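The town that argues by mail

January 2021

Trevham has one traffic light, two diners and a fight that has run since 2015. The fight is over whether to merge its school district with Clorimside, the bigger town up the valley. It's been to the ballot 3 times. Failed every time, never by much.

I went to find out how people stay mad that long. Short answer, they write letters. The Skultero, the local weekly, gives a full page to them and some weeks two. Merger people on the left, no-merger people on the right. The editors swear that's not deliberate.

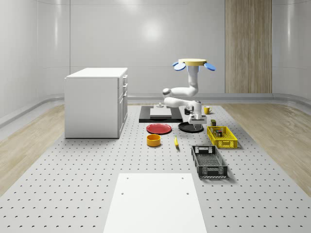
The letters are better than you'd think. Long, a lot of them. One last fall ran close to 900 words and was mostly about a bus route. It was also about a father who drove that bus, and a house that got sold, and who got to be called a local. I read it twice standing up in the diner.

That's the thing with small-town politics now. National stuff has crept in – yard signs, cable talk, the whole mess – but the old fights were here first and they don't line up. I met neighbors who haven't agreed on a president in decades and are on the same side of this. I met a couple who split on it and eat seperately on council nights.

The December meeting was held online. Went past midnight. A lot of shouting over bad audio, then a long stretch where people just talked, tired, about what they figured the other town thought of them. Snobs, one side said. Hicks, said the other. Both sounded hurt more than angry.

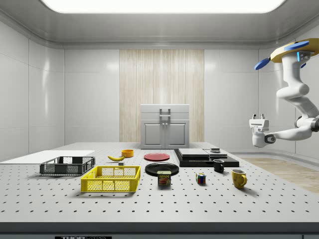 Money is where it gets stuck. Clorimside has the newer building and the debt that came with it. Trevham has the older building, no debt, and a roof. Okonkwo, the consulting firm both towns hired, put out a 60 page report that each side quotes and I'm not sure either finished. The lunch program alone gets a whole chapter. A banana and a small orange bowl, that's about the size of what some folks say they're fighting over, and then they'll tell you it's the principal of the thing. Maybe so. The report says the savings are real but slow, and slow doesn't win a vote here.

What would win one? I asked everybody. A few said wait, let the older voters go, which is a grim way to plan a school. More said stop holding the vote in the spring when the farms are busy. One woman on the no side told me she'd flip tomorrow if they'd keep the Trevham name on the jerseys. Just the jerseys. She has written to the Skultero about it and so far no one on the left side of the page has written back.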